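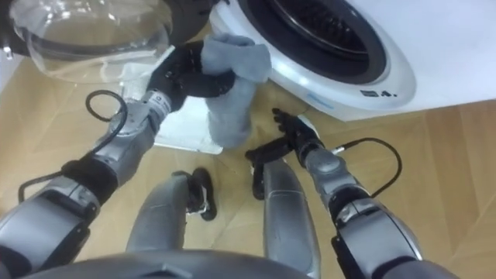

May, evening

Started again after tea. Eamon Conneely came round at half six with the crimping tool he borrowed in the winter, and stayed to help, so I got more done than I would have alone.

We spent the first hour on the wrist wiring. The left hand has been dropping out whenever the forearm turns past a certain point, and I had blamed the Tutero board for it. Eamon wanted to look at the connector first. He was right. One pin had backed out of the housing and was only making contact when the arm was straight. I crimped a new one and did its neighbour as well while I had the cover off.

I have left the cable loops long on both forearms. They stick out further than I'd like and Niamh says they will catch on a door handle one day, but when I had them short in March the elbow pulled on them at full reach. I would sooner have the slack. I might try a spiral wrap from Prundska if they ever answer their emails.

After that, the washing machine. It's the job I promised Niamh at the start, so it has to be the one we get working. Socks only for now. The door was opened by hand and will stay that way until I have sorted out the latch, as the hand hasn't the strength for it and I don't want to break a finger joint finding out again.

The left hand does the holding and the right stays low and open, out of the way. I had it resting on the rim of the machine last week and it got in the road of the head camera, so I moved the rest position down towards the floor. The view is much better. The picture from the head is mostly parquet and its own feet, but the drum opening is in it and that's all the software needs.

Grip force was set at 600 to begin with, in whatever units the hand uses (the manual doesn't say). Far too much, it bunches the sock up and then won't let go cleanly. Went down to 200 and it dropped them on the way to the drum. Settled on something in between for tonight and will do it properly when I have the patience.

We did 9 tries at the new setting. Six went in. Two socks ended up hanging over the rubber seal and one went on the floor. Eamon thinks the seal ones are a matter of the wrist needing to go further in before it opens. I think the arm is already close to its limit from where it stands, and the whole thing wants moving forward a bit. We'll try both.

Log file is number 211. I wrote the settings at the top of it this time.

To do:
Spare pins for the wrist connectors
Move the standing position forward and try again
Ask Tully about the two hip bearings
Door latch – leave it for now

Packed up at ten. Niamh wanted the machine back for a dark wash. Left shoulder motor was warm when I put my hand on it, warmer than the right. Check tomorrow before switching on.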